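Jonoro Cafe: The Serving Table

We opened the upstairs corner of Jonoro in August, and the thing people keep asking about is the self-serve table! So this gallery is all about it: the bins, the jars, the labels and the little daily job of keeping everything topped up. We love this table more than is probably reasonable.

A bit of background first. The old setup was one deep drawer behind the counter, and every customer who wanted a straw had to ask for one. Dimas Harahap spent an evening with a black marker and a stack of white labels, and by closing time every container had a name. It took him 90 minutes (he rewrote the one for the napkins 2 times) and we haven't opened that drawer for a stirrer again.

The restocking happens at 15 minutes before opening. Lids first, then stirrers, then straws, then tissues. We go through more than 2000 lids in a good month, so the lid basket gets the most attention. 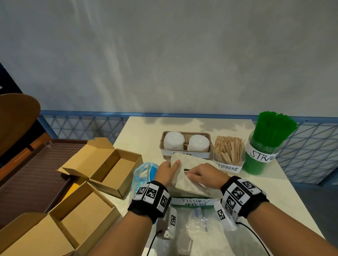 Wahyudi Wibisono, floor manager, Jonoro

Tissue box in hand at the cream table, with the clear container for tissues and napkins right in front. Behind it are the lids in their beige basket, the flat wooden stirrers and that wonderful burst of green straws, easily my favorite color in the whole place.

The stirrers stand upright so you can grab one without digging, and the tall jar does the same for the straws. If something runs low while you're up there, let whoever is at the counter know and we'll bring up a refill.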